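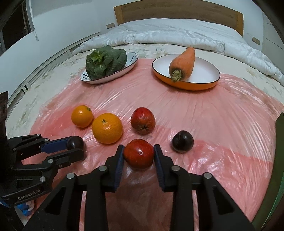

Projektbericht: Obst und Gemüse sortieren auf engstem Raum
von Teun Van Rooij und Lieven Van Wijk
Oktober

Suche Suchbegriff eingeben Los

Unser Kurs »Haushalt und Raum« hatte in diesem Semester eine wunderbar offene Aufgabe: Nehmt eine alltägliche Tätigkeit und verlegt sie an einen Ort, an dem sie sonst nicht stattfindet. Wir haben uns für das Sortieren von Einkäufen entschieden und dafür das Bett genommen. Im Wohnheim Skollau hat ein Zimmer eben keinen Küchentisch, und die Gemeinschaftsküche ist abends um sechs so voll, dass man kaum eine Tüte abstellen kann. Ein Bett hat dagegen jeder!

Als Unterlage diente rosa Folie, die wir über die Tagesdecke gelegt haben. Wir hatten zuerst an ein Geschirrtuch gedacht, aber das war zu klein und hat bei jedem Griff Falten geworfen. Die Folie wirft auch Falten, das geben wir gern zu, nur stören sie dort weniger — eine Pflaume bleibt sogar ganz gut in einer Mulde liegen. Und das cremefarbene Muster der Decke bleibt sauber, was Lieven als Besitzer der Decke besonders wichtig war.

Für den Durchgang mit gemischter Ware haben wir Obst und Gemüse getrennt. Das Obst kam direkt auf die Folie: zwei rote Birnen, zwei dunkle Pflaumen, eine Mandarine und eine Orange. Das Gemüse bekam Teller, einen weißen ovalen mit blauem Rand für den Pak Choi und einen außen orangefarbenen für die Karotte. Die Teller standen weiter hinten, damit vorne Platz zum Arbeiten blieb. Die Karotte liegt auf ihrem Teller schräg am besten, das haben wir nach ein paar Versuchen einfach so beibehalten.

Was uns richtig begeistert hat, ist, wie verschieden sich diese wenigen Dinge beim Anfassen verhalten. Die Pflaume ist glatt und rollt gern weg, sobald die Matratze nachgibt. Die Orange ist mit ihrer genarbten Schale viel dankbarer. Birnen sind der schwierigste Fall, sie haben oben und unten einen ganz anderen Durchmesser, und man muss sich entscheiden, wo man zugreift. Wir greifen jetzt immer am Bauch und drücken so wenig wie möglich. Eine unserer roten Birnen hat oben einen kleinen bräunlichen Fleck, und an solchen Stellen wollten wir grundsätzlich nicht anfassen. Solche Früchte werden bei uns zuerst gegessen.

Eingekauft haben wir für alle Durchgänge zusammen bei Dekker, auf dem Weg vom Campus Prestdale. Das Budget lag bei 20 Euro und hat gereicht, auch weil wir nach jedem Durchgang dieselben Früchte weiterverwendet haben. Am Ende gab es Obstsalat, und der Pak Choi kam mit der Karotte in die Pfanne (sehr zu empfehlen, mit viel Knoblauch).

Schwierigkeiten gab es natürlich auch. Wer sich auf die Bettkante setzt, bringt alles ins Rutschen, also wird im Stehen oder im Knien sortiert. Die Folie spiegelt unter der Lampe stark, und dunkles Obst ist dann schlechter zu beurteilen als bei Tageslicht. Außerdem hatten wir im ersten Durchgang die Teller vorne und das Obst hinten, und Teun musste sich dauernd darüberbeugen. Getauscht, und schon lief es viel flüssiger!

Im nächsten Semester möchten wir das Ganze mit empfindlicherer Ware wiederholen, mit Trauben oder reifen Feigen, und eine festere Unterlage ausprobieren. Im Lager der Werkstatt Wurel liegt noch ein Rest Filz, den wir haben dürfen. Ob der sich nach dem Sortieren abwischen lässt, wissen wir noch nicht.

Zuletzt aktualisiert: Oktober, 20:45 Uhr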